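Don't Trust the Obituary
Speaker notes, Georges Khasawneh
Wernunano Family History Society, 3 May 2019

SLIDE 1. Title
Wait for the door to close. Thank Wernunano for having me back after the last one.
Say up front: I like obituaries. I read them over breakfast. My complaint is with the way we use them, me included. Show of hands, who has put a birthplace in their tree with an obituary as the only source? Leave my own hand up.

SLIDE 2. Who wrote it?
Go slow here. Most people picture a reporter. For an ordinary death in an ordinary town, the writer was a daughter at a kitchen table, or a man at the funeral home with a form. She had a day to do it, maybe less. She was tired and upset and the paper charged by the line.
So ask what she could have known. Date of death, yes, she was probably there. The names of the grandchildren, yes. Her father's birthplace? She has that from him, and he had it from his mother. Call that third hand.
Don't get into the primary/secondary argument. If somebody raises it, offer to talk at the break.

SLIDE 3. The Jilport count
This is the only slide with numbers, so read them out loud for the back row.
I went through 1447 paid notices from the Jilport paper. I could match 669 of them to a death record I was allowed to see. In 573 of those, the age in the notice agreed with the age in the record.
Somebody will say that's pretty good. It is pretty good, for age. Age is the easy one. Then point out what happened to the rest of the pile: more than half the notices I couldn't check at all. We don't get to assume those are right just because they're out of reach.
Also admit: one town, one paper, one person doing the matching. I've had people quote this count back to me as if it were a law of nature. Please don't.

SLIDE 4. "Survived by"
The survivor list is what everybody copies first. It looks like data. It's really a seating plan.
Who gets left off: the first wife, the son nobody speaks to, the stepchildren (or the stepchildren are in and marked as children, with no "step"). Who gets added: a neighbor's kid who was "like a daughter" and becomes "daughter" when the typesetter runs short.
Names in brackets. Dan (Ruth) could be a wife, a partner, a fiancée. I've seen it be a twin. Don't enter a marriage from a bracket.
My own great-aunt is listed with 2 surviving brothers. One of them had been dead nine years. The family had reused the wording from her husband's notice.
Pause. Usually gets a laugh. Move on before it turns into everyone's great-aunt.

SLIDE 5. "Peacefully"
Short slide. "Peacefully," "suddenly," "after a brief illness." These are house style. The old Dauda funeral home form had "peacefully" already printed on it, and you had to cross it out if you wanted something else. I have seen the form. Very few are crossed out.
So, no medical history from adverbs. I mean it. Somebody in this state has a tree with a heart condition running through four generations on the strength of "suddenly."

SLIDE 6. The copies
Now the online part. Ullitano has a notice on its site for nearly anybody you'd look up. Click through and see where the text came from. Often it's a transcription of a clipping, and the clipping had no date or paper written on it. Then three trees cite Ullitano, and the fourth tree cites the three trees, and now you have "four sources."
It's one daughter at one kitchen table. Count her once.
They also fill in gaps by machine. I have asked them how, twice, and got a very friendly reply both times with no answer in it. I'd treat any date that isn't in the printed text as a guess until you see the paper.

SLIDE 7. Break, ten minutes

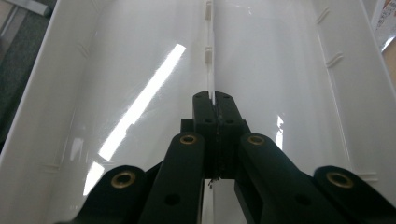 White plastic trough, looking along the seam.
Handouts are on the side table. Start again on time even if the coffee line is long.

SLIDE 8. What I do now
Keep this practical, people want something to take home.
Save the whole page of the newspaper, with the date showing. The notice by itself is a scrap.
Look for a second notice. In July I found a corrected one printed four days after the first, with a different maiden name. Only the first was online.
Write down who probably wrote it. A guess is fine if you label it a guess.
Put each fact in separately. Good on the burial, weak on the birthplace, useless on the cause. One citation dumped over the whole life hides all that.
Check the cemetery, but remember the stone may have been cut from the notice.

SLIDE 9. Objections
"But it's all I have." Fine. Then say so in the notes and use "possibly." Your tree won't fall over.
"The family would know." Which family member, and how old were they at the time?
"You're taking the fun out of it." I've heard this one in Jilport too. No good answer. Let them have it.

SLIDE 10. Questions
Repeat each question for the people at the back. No lookups from the podium. If asked about the Jilport spreadsheet, it's on paper only for now, the column for maiden names still needs redoing.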